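Re: [lab-purchasing] Second hand for the sorting bench, yes or no?
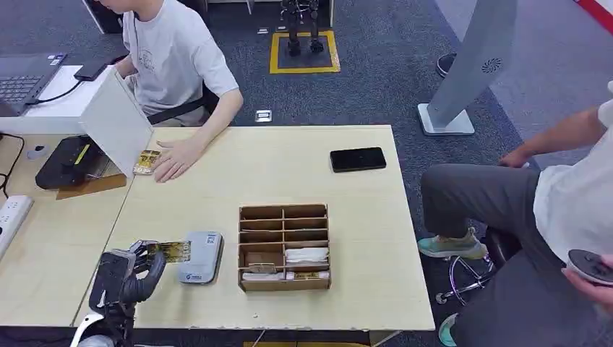 Hi all, okay, money first, since the form is due in September and I'd like to stop carrying it around in my head. The Jotell quote for a second hand came back at $2,401, and that's the hand alone, no wrist adapter, no spare fingertips. I know some of you saw that number and closed the email! But look at what we're asking the one hand to do. It's holding one of the gold-and-yellow cards, which are thin and flat and a pain to get off a tabletop, and the cardboard organizer it works with has mostly empty compartments. If we want to fill that box with a real mix of stuff (packages, card packs, whatever Astumska sends over), I'd much sooner have a backup than lose two weeks every time a finger goes in for service.

On Fri 25 August the Flullura rep wrote:

> Thanks for your patience. We can hold the service
> plan at the current price for 15 days if you commit
> to both hands together. Lead time on fingertips is
> 10 business days. The wrist adapter is a separate
> line and I'll send that quote when I have it. Please
> note the plan does not cover cables.

So, a few thoughts on that, in no special order.

The cables thing bugs me. We go through cables like candy and I'd want that in writing one way or the other before anyone signs. I'll write back and ask if there's a cable add-on, and if it's silly money we just buy our own and keep a drawer of them.

The 15 days is tight but doable. I'd need a yes from the Todorova side, because half of this comes out of their line, and they haven't said a word yet. If you're on that project and reading this, please just reply, even if it's "no"!

Also, can we please budget for a proper parts tray? The cardboard one has been great for trying things out, and I'm fond of it, but I'd like something rigid that we can screw down. I found one I like in a pack of 6, which is more than we need, but we'd use them (the soldering bench could take a couple). It's cheap enough that I'd put it under supplies and leave it off the equipment form completely.

What I'm leaving out for now: a second laptop, new chairs, and the bigger table. I want the table too, but it can wait for the next round.

Shout if I missed something. I'll start filling in the form tonight and leave the adapter line blank till the quote shows up.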